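Workshop Tips: Setting Up a Bench for Repeatable Assembly Tests

Filed under: Bench and layout
Last revised 2025-06-05

These tips come out of the assembly trials on the Akden bench at Skovham. The trials compared two ways of telling a robot arm where the parts are. In the first, each part starts from a taught position and the arm goes there blind. In the second, the arm's software reads square printed tags on the parts and works out the positions before each move. We ran 3689 attempts over one winter, and most of what went wrong had to do with the bench. The notes are arranged in the order you would set up a bench of your own.

The table top

Use a matte black top. Gloss paint and bare laminate both throw back a bright patch under a ceiling light, and a tag lying next to a bright patch reads badly or gets skipped. If the top is already glossy, rub it down with fine paper and give it one coat of flat black. Let the paint cure for a full week before you put parts on it. Fresh paint grips plastic and parts will drag.

Wipe the top with a damp cloth at the start of each session and dry it. Do not use furniture polish or any spray with silicone in it. Parts slide on the film, and it takes several washes to get rid of.

The backdrop

Hang one plain, flat color behind the table. Green works well with white parts. Shelving, pegboard and window frames are full of right angles, and tag-reading software spends time looking at every one of them. With the pegboard uncovered, our false readings came mostly from the corner where the drill bits hung.

Stretch the cloth or board so there are no folds. Clip it at the sides as well as the top.

Light

Two soft lamps, one on each side, at the height of the arm's shoulder. Avoid a single lamp overhead. The arm will put its own shadow on the part it is reaching for, and the tag reading then drops out just when it is wanted.

Turn the lamps on before the first calibration and leave them on until the last run. Some lamps shift a little in color as they warm up.

Printing and fixing tags

Print on matte stock with a laser printer. Inkjet black turns gray at the edges and smears if handled. Leave a white margin around the black square at least as wide as one cell of the pattern. Tags trimmed to the black edge were the most common single fault in our first batch.

Put tags on more than one face of a tall part. A front tag goes out of sight when something is placed before it, and a top tag seen from a low camera is squeezed into a thin strip. With both in place the software can take whichever it reads better. For a flat base plate, several tags spread over the surface give a steadier result than one in the middle, and you can lose a couple of them behind other parts without losing the plate.

Do not use glue sticks. The paper bubbles. Thin double-sided tape, pressed down from the center outward with the edge of a plastic card, stays flat. A slightly raised border around the tag protects its corners from the gripper.

Laying out the parts

Set the base plate down first, then the tall parts, then the small flat ones. Leave a finger's width between neighbors. The gripper has to come down beside a part before it can close on it, and parts set tight together get pushed.
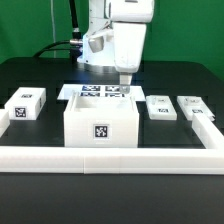
Tagged parts laid out behind the front rail, with the gripper over the right side of the base plate.

A low border of rails keeps pieces from wandering off the work area. Keep the rail lower than your lowest tag, or at least far enough forward that it does not cover one from the camera side. Check this from where the camera is mounted. From a standing position everything looks clear.

Join rail sections on the bench, then slide the whole run into position. Seams that do not close fully will catch the edge of a flat part. A strip of tape on the outside face is enough to hold a loose joint.

Camera height

We tried several heights. Low positions gave good front tags and poor top tags. High positions did the opposite. The mount we settled on sits 800 mm from the center of the work area and looks down at a moderate angle. Large open boxes remain a problem at any angle that is not straight down, as they hide the lower part of whatever is behind them. Move the box to one side if the job allows it.

Tighten the camera mount, mark its edges on the stand with a paint pen, and check the marks daily. A mount that has slipped by the width of the pen line is enough to spoil a day of readings.

Cables

Run the arm's cables down behind the table and leave a generous loop near the connector. A tight cable pulls on the arm at the end of its reach, and the error looks exactly like a bad calibration. We lost most of a week in December to this. Check the loop with the arm stretched to each far corner of the work area.

Results, in short

The table below gives failed attempts per thousand, counting any run in which a part was missed, dropped or placed crooked.

Taught positions, parts placed by hand: 210
Tags read before each move: 2 (final bench), around 40 (first bench, glossy top and open pegboard)

The software was identical on the first and final benches. The difference between those two figures is therefore down to paint, cloth, lamps and tape. Taught positions did better when the parts were set into a Quezada locating jig, but the jig has to be remade for each new set of parts, and we did not pursue it.

Two limits should be kept in mind. All parts were rigid and light in color. Dark parts and soft parts were left out of the trials. The Birnoden gripper tips were replaced partway through the taught-position runs, and we did not go back and repeat the earlier ones.

Daily checklist

Wipe and dry the top.
Lamps on.
Check paint marks on the camera mount.
Look over each tag for lifted corners and replace any that have lifted.
Move the arm to the far corners with the gripper empty and watch the cable.
Run one calibration and save it under the day's date.

Spare tags should be stored flat in a folder, away from the heater.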